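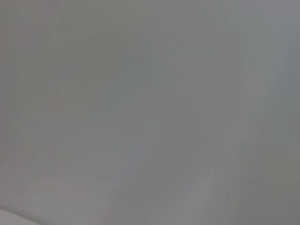 Keeping the Rule Book Short: Fiachra McGrath on Working Beside Robots

November 22, 2023
By the Tastgate newsletter desk

Print this page | E-mail this page

Fiachra McGrath had the kettle on before I'd got my coat off, and we'd been talking for a good while about his allotment when he remembered I had come to ask him about safety. He looks after working practice at Piker, where the robot arms do the sorting and packing and people do, as he puts it, "everything that needs a bit of sense".

The old rule book ran to 642 entries when he took it on. It now has 50, and he would like fewer still. "I'd ask people what rule 433 was, and they'd laugh at me," he said. "Well, fair enough, I didn't know it either! It was about the colour of a folder."

What stayed in is mostly plain stuff. The arm is stopped and locked off before anyone reaches into its space, and the person who locks it is the one who unlocks it, even if that means ringing them at lunch. Speeds are lowered whenever a new job is being taught. Any change to a program is written down with a name beside it, in words the next shift can follow.

He is especially fond of the rule on wrist cameras, which came out of a long argument with Doucet, the firm that fitted them. "If the camera's up against something grey and all you've got is grey, then you don't know where you are," he said. "So you don't guess. You stop, you walk over, and you look with your own eyes." Operators aren't allowed to jog an arm from the screen alone, and he won't be moved on that (I did try, a little).

The other big change arrived in July with Ernard, the training scheme he wrote with the packers themselves. New starters spend their first shifts simply watching, and they may press the stop button whenever they like without being asked to explain themselves. It has been pressed 200 times so far, a figure he gave me with real pleasure. "I'd worry if it went quiet," he said. "People get used to a machine, and they get polite around it."

I asked what he'd say to a smaller workshop buying its first arm. He thought for a long time and topped up both our mugs. "Write the rules standing next to it," he said, "and let whoever's going to clean it have the first go at the pen."

Contact us | © 2023 Tastgate | Back to top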